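Last updated: Apr 13, 2026
Reading time: 5 min

To: the home robotics interest list
Subject: Re: Holovko open afternoon, did anyone go?

Dear all,

Yes, I went, and I've been promising several of you a proper account, so please put the kettle on, as I'm not known for keeping these short. The laundry demonstration was the part most of you asked about (nearly every email I had mentioned it!), so I'll start there and leave the talks and the tea for further down.

The robot works at an ordinary white front-loader with its door open and a basket of fluffy washing on the floor beneath.

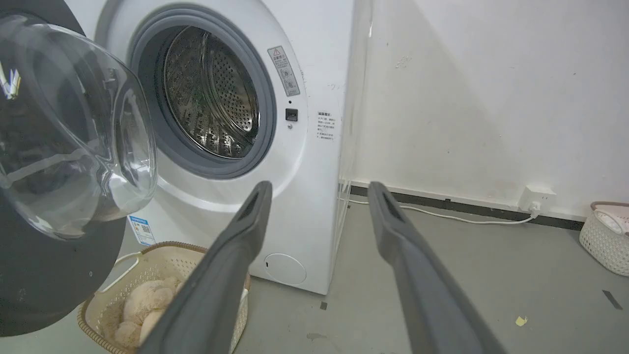
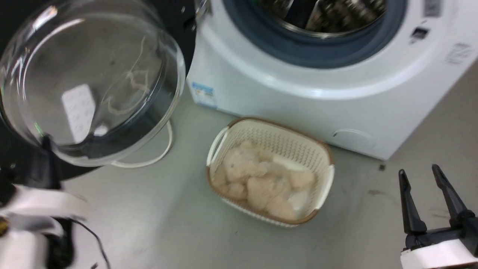

Dragica Gashi wrote to the list on the evening after the visit, and I'm quoting her in full as a few of you said her message never reached you:

> Hello everyone,
>
> I came home rather more impressed than I had meant to be. My worry
> beforehand was that we'd be shown something polished and quick, with
> a lot of music over it, and then be sent off with a leaflet. What we
> had was a patient young man at a desk who let us stand about and ask
> whatever we liked while the robot got on with things at its own pace.
>
> I do have two grumbles. The first is speed. I could load a machine
> three times over while it makes up its mind about one soft lump, and
> I'm not quick myself these days. The second is that I never got a
> clear answer about what it would do with a sock left behind in the
> drum. I asked twice! Perhaps somebody else had better luck, or was
> standing nearer.
>
> My sister has had bad hips for years and it's the bending that
> defeats her, far more than the carrying. If a machine could do only
> the low part, down at the floor and in at the door, she would take
> it tomorrow, slow or not. She'd have the wireless on and wouldn't
> mind in the least how long it took.
>
> Did anyone write down the name of the gripper people?
>
> Warmly,
> Dragica

Thank you, Dragica, and I'll try to take those in turn.

The gripper people are Grotora. They make the fingers and the wrist fitting, and Holovko does the rest, by which I mean the software and the teaching. I had them the wrong way round in my own notes until I checked the programme sheet, so you're in good company.

On speed, I asked the same thing, perhaps less politely than you did. The answer I got was that they have slowed it down on purpose for visitors, and that it goes a bit faster when there aren't people leaning over it. How much faster I couldn't get out of them. They did say that 80 garments is what they count as a full day's practice at present, and I thought that a very modest figure and rather liked them for giving it. It would take our household a good while to get through 80 garments, but then we aren't a family of six.

On the sock, I had a little more luck, as I stayed behind while the rest of you went through for cake. The wrist camera is there for exactly that sort of thing. The one higher up gives the robot a general idea of where the machine and the basket are, but it can't see properly round the inside of the drum, so for anything close to they depend on the small one down by the fingers. A dark sock at the back is still a nuisance to them. The metal in there is shiny and throws the light about, and they told me quite cheerfully that a glass door is worse again, being see-through and full of reflections at the same time. I'd never given a moment's thought to what a washing machine door looks like to something that has to work out where it is. I've been peering at ours ever since.

They have recorded 707 practice runs so far and hope for another 300 before the summer. Each one is watched through afterwards by a person, which sounds to me like a job for someone with a great deal of tea and a comfortable chair.

As for your sister's hips, I passed that on more or less in your words, and it was written down while I stood there. They had been thinking mostly about folding, it seems, and had taken the bending rather for granted. I said I thought most of this list would happily fold their own towels if something else would fetch them up off the floor.

A few odds and ends for those who couldn't come:

The talk by the Worura group was about door handles and latches, and was better than it sounds. They had a board with all sorts of catches screwed to it and let us try opening them with a pair of kitchen tongs. I managed the fridge one and disgraced myself on the rest.

There's step-free access from the back, but the sign is small and easily missed. Go past the bicycle racks and ring the lower bell. Parking was hopeless, and I'd come on the bus if you possibly can.

The hall is chilly, so bring a cardigan.

There will be another afternoon later in April if they get enough names, and they would like to keep it to groups of 4 so that everybody can see. I've said I'll gather names from this list. If you'd like to go, write to me directly and not to everyone, and tell me whether you need a chair, as they only put out a few last time and one had a coat on it all afternoon. Please also say if you have a question you particularly want answered. I'm sending them a page of questions in advance this time, and Dragica's sock is already at the top of it.

Somebody left a green umbrella under the table by the Worura board. I have it at home, it's quite a nice one, and I'll bring it to the next meeting unless I hear from its owner sooner.

With very best wishes to you all,
Radymyr Hrynyshyn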